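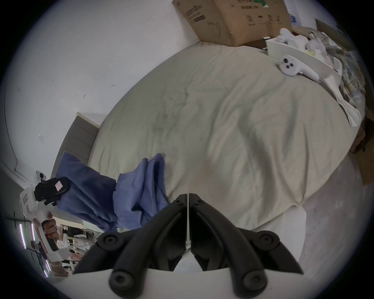 Duvet inserts that don't bunch up: what are you all using?

Posted in Bedding & Laundry, Jun 2, 2024

rudgate_rennie wrote:
OK, I need help before I lose it. I bought a down-alternative insert in April and it already migrates to the foot of the bed every single night. I wake up under two layers of empty cover with all the fill on my ankles! I've tried safety pins (stabbed myself), I've tried the burrito method (fine for a day). It cost me 55 bucks so I'd rather fix it than toss it. The bed's a queen, the cover is a queen, the insert says queen. What am I missing?

ViljaR wrote:
Does your cover have corner ties? And does the insert have loops? You need both. I sewed 8 loops on mine, corners plus the middle of each side, and it hasn't moved since. Took one evening and a bad movie.

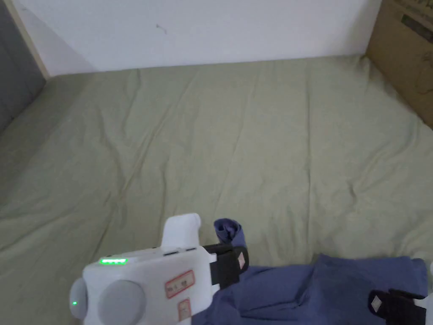 Sheets and fitted sheets

candar_kid wrote:
Kind of a side question, but has anyone gone green for sheets? I'm stuck between sage and olive, and my partner thinks both look like a hospital.

ViljaR wrote:
Sage! It goes with everything and it's calm. I'd skip polyester though, mine pilled like crazy.

rudgate_rennie wrote:
Disagree on the polyester, sorry. I've had the same set for years and it comes out of the dryer nearly flat. Cotton wrinkles if you look at it funny. 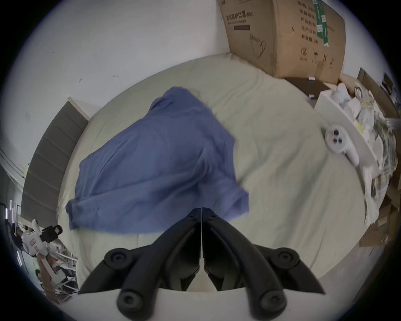
Pale mint fitted sheet, not ironed

moura_r wrote:
Team cotton, wrinkles and all. I'm Raíssa, long-time reader, first post :) Ironing a fitted sheet is a hobby for people with more free time than me. Pull it tight at the corners and sleep on it.

candar_kid wrote:
What about thread count? The store had one set at 291 and another that claimed 3,000, and the 291 felt way nicer in my hand.

moura_r wrote:
Buy the one that felt nicer. The giant numbers come from counting every little strand in the yarn, so I ignore them.
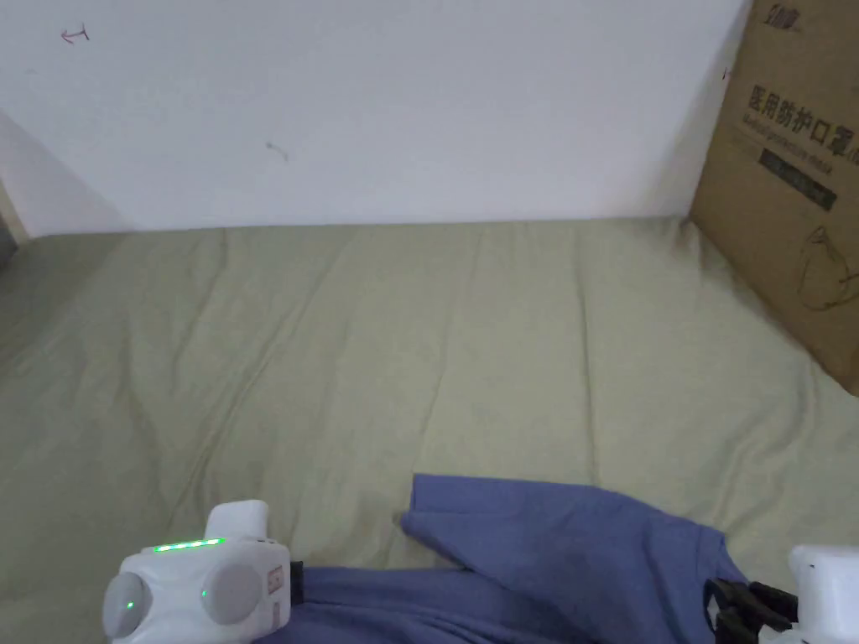 Washing and drying

ViljaR wrote:
Cold wash, low heat, take it out while it's a tiny bit damp. Dark greens fade on you if you go hot.

rudgate_rennie wrote:
I wash everything warm and my greens are fine, but you do you. Back to my insert, I found twill tape in the sewing drawer. Do the loops go on the seam or just inside it?

ViljaR wrote:
On the seam, and go over it twice. Inside the seam it'll rip the first time somebody yanks the covers.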